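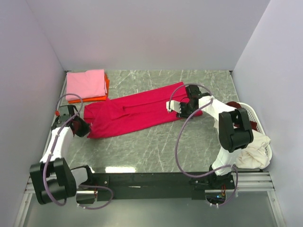
Cities Should Collect Worn Clothing as Carefully as They Collect Glass

By Shu-fen Yau
5 June 2025

Most households in this region know what to do with an empty bottle. The same households, faced with a shirt that has lost its shape or a sweater with a hole at the elbow, have no clear instruction to follow. Some leave it at a thrift store and hope for the best. Many put it in the trash. The Omska Center for Household Policy takes the view that this is a failure of public service, and that local governments are the proper bodies to correct it.

Curbside recycling was built on the idea that a material is worth collecting if it can be sorted cheaply. Glass, paper and cans met that test decades ago. Clothing did not, and it was left to charities, which have carried the burden with little public money. Their work deserves respect. It was never designed, however, to handle everything a city throws away, and the donation bin has become a second trash can in many neighborhoods.

The Center reviewed one year of records from the Drorine district, where residents may bring textiles to a single drop-off counter. The counter received 3312 bags. Staff judged 1271 of them fit for direct resale. The others held at least some clothing that was stained, torn or worn thin, and the district paid to have much of it taken to landfill. A district of that size should not have to depend on one counter, open 30 hours a week, with no arrangement for items that cannot be sold.

Three objections are commonly raised. The first concerns cost. Textile collection does require sorting by people who know fabric, and their wages must be paid. Landfill fees must be paid as well, and they are seldom set beside the cost of sorting when budgets are drawn up. Matvii Yatsenko, who reviewed the Drorine accounts for the Center, found the two expenses recorded in different departments and never compared.

The second objection is that residents will not take part. The evidence from glass and paper suggests that they will, provided the rules are short and stay the same from year to year. A notice stating that clothing should be clean, dry and bagged is enough for most people. Lengthy lists of accepted and refused items tend to end up unread. 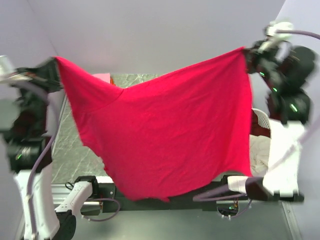
Worn or wearable: each garment has to be judged on its own condition.

The third objection is more serious. Critics argue that public collection would take good clothing away from charities that rely on its sale. The Center accepts this risk. It recommends that any city program offer resalable items to local charities first, under written agreement, and keep for itself only the duty of dealing with the remainder. The Trelon cooperative, which sells used clothing in the district, has asked for such an agreement since 2000 and has yet to receive one.

Producers should also contribute. A modest fee on new clothing, paid by the seller and passed to local collection programs, would tie the cost of disposal to the point of sale. The Center does not propose a specific rate here. That question belongs with the legislature, and the Center will submit written testimony in July.

In the meantime, the district can extend the hours of its counter and publish what it spends on textile disposal. Neither step requires a change in the law.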